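Olar Project
Home Talks Papers Data Contact
Search this site Enter keywords Go

Speaker notes: Where the second hand waits
Talk length 25 minutes, questions after. Notes follow slide order.

Slide 1. Title

Say the name of the project and the one sentence summary. We changed how we label two-arm demonstrations, kept the policy the same, and the policy got better at tidying tasks. The talk is about the labels.

Mention that the code release is called Brurum and that the link is on the last slide, so people don't need to photograph anything yet.

Slide 2. The task

Pick up small objects from an open shelf and put them in a basket. One arm takes the object, the other arm carries the basket. The objects are balls, soft toys, small boxes and a few awkward ones such as a roll of tape standing on edge. The shelf has square compartments at several heights. The robot is told which object to fetch by a short text instruction.

Most people in this room have seen a version of this task. Ask for hands if the room is awake. The part that matters for us is that the carrying arm has very little to do for most of an episode and then has to be in the right place at the right time.

Slide 3. What goes wrong

Baseline policy, trained on the raw demonstrations. The picking arm does reasonably well. The failures we cared about come from the carrying arm. It drifts. It starts to raise the basket before the other hand has closed on anything. Sometimes it moves in front of the compartment and blocks the reach, and then both arms stop and wait for each other until the timeout.

Play the deadlock clip once. Do not play it twice, it is long.

We first assumed this was a model capacity problem and tried a larger network. The deadlocks stayed. Then we looked at the data.

Slide 4. What operators do with the idle hand

All demonstrations were collected by teleoperation. An operator who is concentrating on a grasp forgets the other hand. It sags, or creeps toward the body, or gets parked somewhere comfortable. Every operator has a different comfortable spot. The policy sees all of those spots as if they were chosen on purpose, and it learns an average of them, and the average is sometimes right in the way.
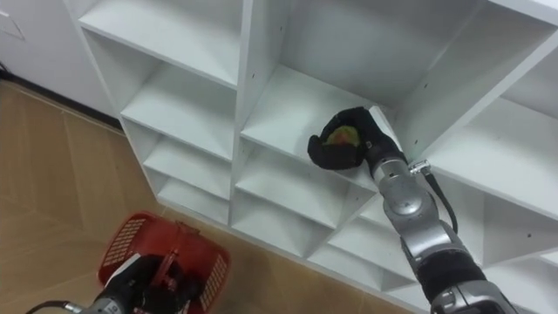

We call these stretches waiting segments. A waiting segment starts when one arm has finished its last useful motion and ends when it begins the next one. In our data they are long. The carrying arm spends more of an episode waiting than moving, and a standard imitation loss gives every time step the same weight, so most of what the carrying arm learns is somebody's habit of resting.

Pause here. This is the main idea of the talk and people tend to be reading the slide instead of listening.

Slide 5. The method

We call the relabeling step Flundine. It has two stages.

First stage: find the waiting segments. We use joint velocity and gripper state for both arms, plus a small classifier trained on 200 episodes that we marked by hand. Velocity alone is not enough. A slow, careful approach looks a lot like sagging if velocity is all you have.

Second stage: change the loss inside those segments. The waiting arm is no longer asked to copy the exact pose. It is asked to stay inside a region, and the region is built from where the arm was at the end of its last useful motion and where it needs to be for the next one. Any pose in the region costs nothing. Outside the region the cost grows with distance. The picking arm's loss is untouched.

If asked: no, we do not edit the recorded actions. We tried that early on, replacing the drift with a straight hold, and the motion at the end of the hold came out jerky on the robot.

Slide 6. Data

2837 episodes for training. All of them use the same pair of arms and the same shelf type, with the shelf moved between sessions. Baseline and relabeled policies train on the same episodes with the same seeds and the same number of steps.

The evaluation set is 895 trials, split evenly enough between the conditions that we treat them as matched. Object and compartment are drawn before each trial from a fixed list. A person who did not know which policy was loaded scored each one from the video.

Slide 7. Results

Point at the left plot first. Deadlocks nearly disappear. Over the full evaluation the relabeled policy had 7, and they were all in the lowest row of the shelf.

Middle plot is task success. It goes up, mostly in the middle and upper rows. Grasp success for the picking arm by itself hardly changes. That was expected, we did nothing to it, and it is a useful check that the gain comes from where we say it does.

Right plot is episode time. The relabeled policy is faster at the handover into the basket and a little slower at the start. We don't have a good explanation for the slow start. Say so.

Slide 8. Ablation

Skip if past the 18 minute mark.

Masking the waiting segments completely, with no region at all, is worse than the baseline. The arm wanders. Using the region with velocity-only segments recovers part of the gain. The classifier gives the rest.

Slide 9. Limits

One task family. Rigid roles, where one arm always carries and the other always picks. We have not tried tasks where the roles switch midway, such as folding. The bottom row is still a problem and we think it is a reach problem that no label will fix. The regions are boxes, and a box is a crude shape for this.

The Economou lab setup has a different arm spacing and we plan to rerun the whole thing there in October.

Slide 10. Links

Brurum code, the hand-marked episodes, the scoring sheet. Leave this slide up during questions.

Likely question: does it help with a bigger model? Short answer, yes, and by a similar amount. Backup slide 12.

Contact the Olar project | Copyright Olar project, all rights reserved | Back to top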